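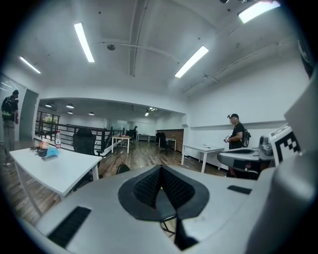 *Fig. 1. Open-plan office, white ceiling, plank floor.*

## Unit 5: Noise in shared workrooms

2023-06-09, notes to go with the slides. Read before the lab, bring a calculator.

**Where we left off.** Sound level vs. loudness. dB is a ratio, log scale, so you can't just add. Two equal sources = +3 dB, not double. People still got this wrong on the quiz, go back to Unit 4.

**Direct and reflected sound**

- Direct: straight from the talker. Drops 6 dB per doubling of distance (small source, no walls)
- Reflected: everything that bounced first. Hard floor, hard desk tops, glass = lots of it
- Close to talker, direct wins. Far away, reflected wins and the level sort of flattens out
- Crossover point = critical distance. Know how to sketch this

**Reverberation time**

RT60 = time for the level to fall 60 dB once the source stops.

Sabine: RT60 = 0.161 V / A

V in cubic meters, A = total absorption in square meters. A is each surface area times its absorption coefficent, all added up. Don't forget people and furniture.

Worked example, the Gredano reading room. V = 384, A = 274 once the felt panels are in. RT60 = 0.23 s. Very dry, almost too dry, readers there complained they could hear every page turn. Why? See masking, below.
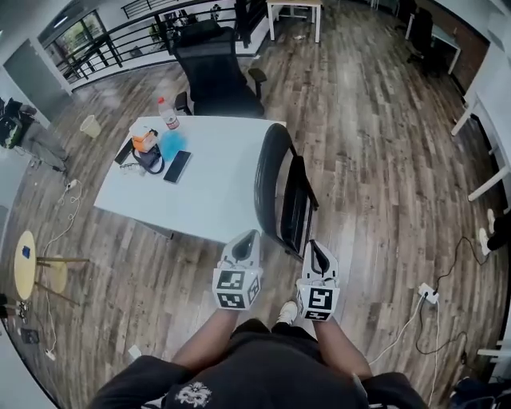
**Masking**

Steady background sound hides small sounds. Take away too much and speech from across the room gets *easier* to follow, so more distracting. What bothers people is understanding the words, more than the level itself. One side of a phone call is worse than two people talking face to face (brain tries to fill in the gaps).

Order of fixes, usual advice:

1. Ceiling first, biggest free surface
2. Screens between desks, must be taller than a seated head or dont bother
3. Soft floor. Helps with footsteps and chairs, not much for speech
4. Masking sound last, keep it low

**Limits of Sabine.** Assumes sound is spread evenly. Long low rooms break this, and most offices are long low rooms. The Stonico case in the reader shows how far off it gets.

**Homework:** Yensuk problem sheet, 4 and 5 only. Show units. Due in July, date is on the board. Skip the Catadetti chapter for now, we do barriers after the brake.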